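Print | E-mail

4.2 Presale access and the returning audience

It helps, before we get to the survey itself, to say a little more about how tickets for the Ukport reunion concerts were sold, as the selling turned out to matter a good deal more than we had expected when we began this work in February. Members of the fan club were given a code and a window of 19 hours, and whatever was left went to the general public afterward. Ellis, the smaller of the two halls, set aside 300 seats for members; Stindport set aside 537.

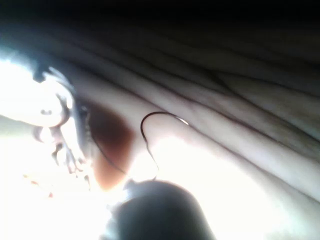

Many of the people who wrote to us had followed the band since their school days, and they were very generous with their memories – some letters ran to several pages, and we read every one with real pleasure. What came through again and again was that the code felt like a kind of thank-you, even among those who logged in too late to use it. Tsz-kin Liu has suggested that older fans treat the presale as part of the concert, something to be talked over with friends for weeks, and our 1527 replies lean the same way, though we would not want to press the point too hard with listeners who joined the club only to buy a seat.

We use cookies to remember your reading preferences. Accept | Manage settings

The Wei mailing list, which carried our questions to members, reached mostly people who still buy albums on disc. That surely colors what they told us about the free record offered with each pair of tickets, and we come back to it in Section 5.
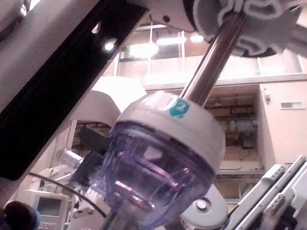 Figure 3. Metal rod entering a white cap, with a teal label marked "2" beside it.

Print this article | E-mail to a colleague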